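From the Kitchen

Many of you have asked what became of the pantry shelf after Leonie Hoani moved it out of the hallway, and I'm happy to report that everything has found its way onto the white counter, where we can all reach it without asking the tallest person in the room. Parisa Shojaei has been giving it a good going-over ahead of the October lunches, and she'd like us all to have a look through our own cupboards too – you'd be surprised what hides behind the rice.
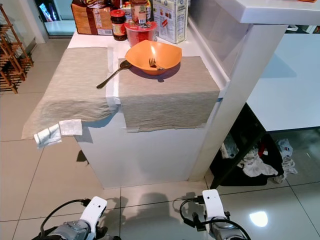 Jars and boxes at the back, orange bowl and fork at the front.

If you're bringing something along on Friday, sauces and anything in a jar with a good tight lid are always welcome, and please do write your name on the bottom of any bowl you'd like to see again. Farzad Tabrizi is still looking for his blue one from last year! Cloth mats can go home with whoever has room in their wash, and Nazanin Sadeghi will put the kettle on from ten for anybody who'd like to come early and have a chat.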